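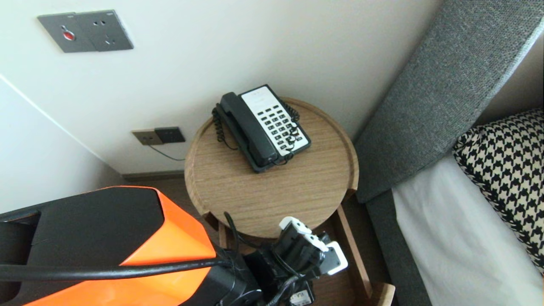 Fulgencio Cortés replied at 14:10 that the remote control was still missing from the bedside table and that the guest had asked for it twice.

**Ticket 894, Rellport Residence, Room 115**
**Opened:** 2019-09-23
**Category:** Room equipment, bedside
**Assigned to:** Jovita Nava

The guest reports that the television remote is not beside the telephone, where the room card says it should be. Front desk advised checking the compartment under the tabletop before a replacement is issued from stock.
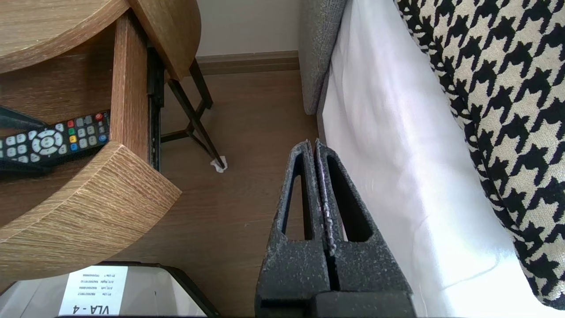 The remote is to be kept on top of the table, in front of the telephone, with the handset in its cradle. The standard was changed in May, and rooms on this floor may still follow the earlier layout. Staff are asked to check both levels of the table and to leave the tray empty.

**Actions**

- Replacement request to Stoko withdrawn.
- Room card checked against the current layout. No change needed.
- Telephone line test requested from Brisa Cuautle. Result pending.

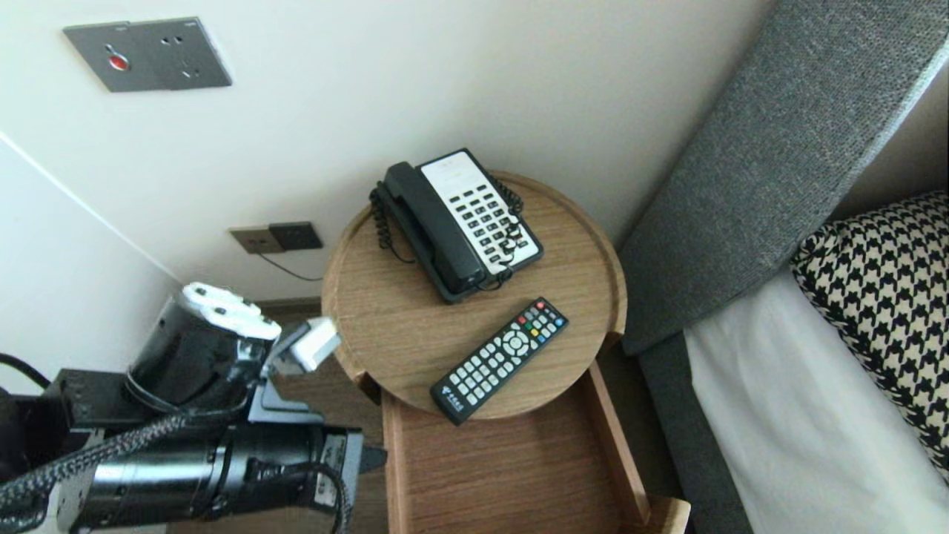
*Room 115, bedside table: telephone at back, remote in front.*

**Status:** Remote item closed. Line test remains open under this ticket. Please enter the result here and do not open a second ticket.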